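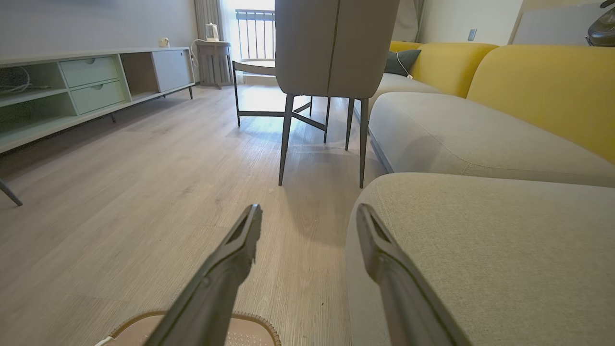
Storklow, March

Dub sessions for Cernano, part two. Mostly a list of things I don't believe yet.

Selorm read the captain again, 6 takes of the harbor speech. Take two is the one. Production wants him "younger," which I think means louder, and louder is what we got from take four on. I've marked two as the pick and will argue for it.

The new lip-sync tool (Joo) claims it can nudge a line to fit mouth flaps without touching the pitch. Ran 15 lines through it. Short ones came back fine. Anything with a laugh or a breath in the middle sounded like a man talking through a sock. Panagiotis says it's my settings. Could be. I used the ones in the manual, so then the manual is wrong too. Not using it on leads until someone shows me a clean laugh.

Script: 200 loops left in the episode by the adapter's count. I don't trust that number, the crowd lines look like they were lumped together. Recount before booking anybody.

Name check: is it PLAH-vix or PLAY-vix? The villain is Plavix in every draft and we have both readings on tape. Selorm says PLAH, the director said PLAY in the morning and PLAH after lunch. Get it in writing.

Mic distance drifted again between the first session and the second. I can hear it on the whispers. Panagiotis can't, or says he can't. Blind test him tomorrow, same line, headphones, no labels.

Still need: wild grunts for the stair fight, old nurse recast.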